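Search this notebook
Enter keywords

Reading time: 6 minutes

August, started 9.40 in the morning

Second day on the house rules for simulated trials, and I'm enjoying this far more than I expected to. Azadeh Talebi handed me the old rules last week, two pages, mostly about naming folders, and asked whether I could turn them into something a new starter could follow without coming to find one of us. So I've been running the kitchen set all morning with the draft open next to me, and every time I did something from habit that wasn't written down, I wrote it down. There was a lot of it!

What we've got at present: 646 trials from the Karnside batch, all in the same simulated kitchen, and a target of 2,000 before we show anything to Corrigan. The Karnside ones are good trials but the notes that go with them are all over the place. Some say "grasp ok". Some say "good". One says "nice one". I know who wrote that and I was pleased with it at the time.

Draft rules as they stand, with my remarks. Azadeh, scribble on these as much as you like.

1. Write the task sentence before you start the trial. One sentence, one verb if you can manage it. If the wording changes halfway through the session, that's a new task and it gets a new number. Puden (our logging tool, for anyone reading this in a year) lets you edit the sentence afterwards and I would like that switched off.

2. Fix the seed and write it in the log. We do this already, mostly. I found a run of trials where the seed had been left on random and I can't get any of them back. Lovely trials, too.

3. Check the open gripper before the first approach. Both fingers parted, nothing between them, same opening value in the log as in the viewer. I had been doing this by eye for months and never put it in the notes, and once I started recording it I found two different "open" values in our own setup files. So this one has paid for itself already. 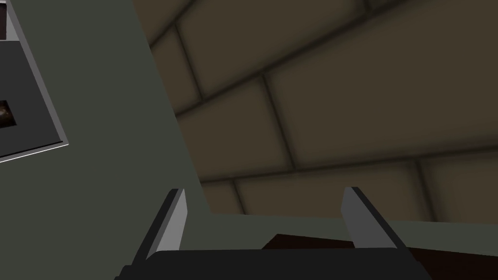
4. Say where the view is mounted. The wrist view and the room view get mixed up in the notes all the time, and a wrist view pointed at a far wall tells you very little about what the arm is near. If the trial is judged from the wrist, the note says wrist. If you needed the room view to make up your mind, say so, and say which you trusted when they disagreed.

5. Speed limits apply in simulation. I feel strongly about this one. It is very tempting to let the arm fly when there's nothing real to hit, and then the motion gets carried over to the bench and somebody has to redo it. Cap is 80 per cent of the bench limit, in every trial, including the ones you are "just trying". Azadeh wanted it lower for anything near a handle. We left it open for now - I'd like to see some numbers first.

6. A contact is a contact. If the fingers touch something that isn't the target, it goes in the log, even where the simulator shrugs it off and the trial carries on happily. We've been treating these as noise. They are exactly what the safety people ask about first when a task moves to the real bench, and it's a bit embarrassing to say we threw them away.

7. Words for results. Only these: reached, gripped, moved, released, stopped. No "ok", no "good". You can have a free text box for joy and despair, but the result field takes one of the five.

Back at 1.15 after lunch. Long talk with Azadeh about rule 7, much of it in the corridor. Her worry is that "gripped" means different things to different people. Does it count when both fingers are in contact, or when the object would come with you if you moved? We went for the second, with a test: close, wait for the force reading to settle, then a small pull. If the fingers slide, it's "reached" and you can be cross about it in the text box. I think this is a really good rule and I'm a bit sorry it's hers.

She also pointed out that we had no rule at all for the part between arriving and closing. That's where most of my own judgement goes, so it should be written down. New rule, then.

8. Bracket, then hold. Bring the fingers to either side of the target and stop there before closing. Look at both gaps. If one side is much tighter than the other, correct it before you close; don't let the closing finger push the object into the middle for you. On things that are fixed in place, such as knobs and handles, the pushing loads the arm sideways and you'll never see it in the result field. The hold can be short. It does have to be there, and it has to be in the log as its own line.

I've gone round the white knob a fair few times today with rule 8 in force and I'm a convert. It adds very little to a trial and it makes the log so much easier to read back. 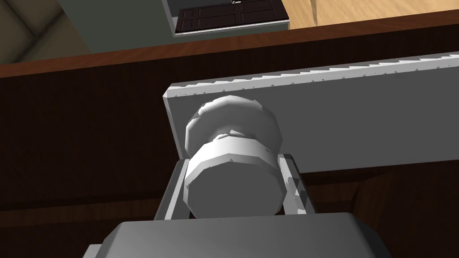 Do we need to log the hold on trials where the arm stops before closing?

Log it on every trial that gets as far as the hold, including the ones you abandon there. Put the hold line in as normal, then "stopped" as the result, and give the reason in the text box. A trial with no hold line should mean the arm never got to the target, and people reading the log later will rely on that.

(That was the first question from the group list, so I've put it in here where we can find it. More will follow, I'm sure.)

3.30. Tried the draft on a batch of the old Karnside trials to see how many would pass. I took 200 of them and went through the notes only, no replays. Roughly a third fail on rule 7 alone, which can be fixed by replaying and picking the right word. The seed failures can't be fixed. I'd vote for keeping those trials in a separate folder, clearly marked, and never mixing them into any figure we quote. Azadeh would delete them. To be argued over.

Other bits that came up and don't have a home yet:

- Who is allowed to change a rule? At the moment anyone with the file open. I'd say two people, and the version number goes up each time, and each trial records which version it was run under. That last part matters most. Without it we can't compare August trials with anything later.

- Solau is the next kitchen layout and it has a lot more drawers. Rules 3 to 8 should carry over as they are. Rule 4 needs a line on views that are blocked by an open drawer front.

- Faceted objects. The low-detail models have flat faces where the real thing would be round, so the contact points jump about depending on how the object is turned. I don't think this is a rule. It might be a note under rule 6: record the object's rotation if you get an odd contact.

- The setup files with the two "open" values. I've changed mine to match the bench. Somebody please check theirs against it before running anything else.

- Printed copy for the wall by the bench? I'm in favour. One side of A4, big type, rules only, none of my chatter.

4.50. Read the whole draft aloud from the top, which I recommend - rule 5 had the word "limit" in it five times. Tidied that. Version 0.3 is in the shared folder. Tomorrow I want to do a full session strictly by the sheet, with Azadeh watching and saying nothing (she has promised), and mark every place where I hesitate. Then we swap and I watch her. Still to settle before then: the speed cap near handles, what happens to the trials without seeds, and whether the small pull in rule 7 needs a fixed distance. I think it does. Will look up what we used on the bench last time.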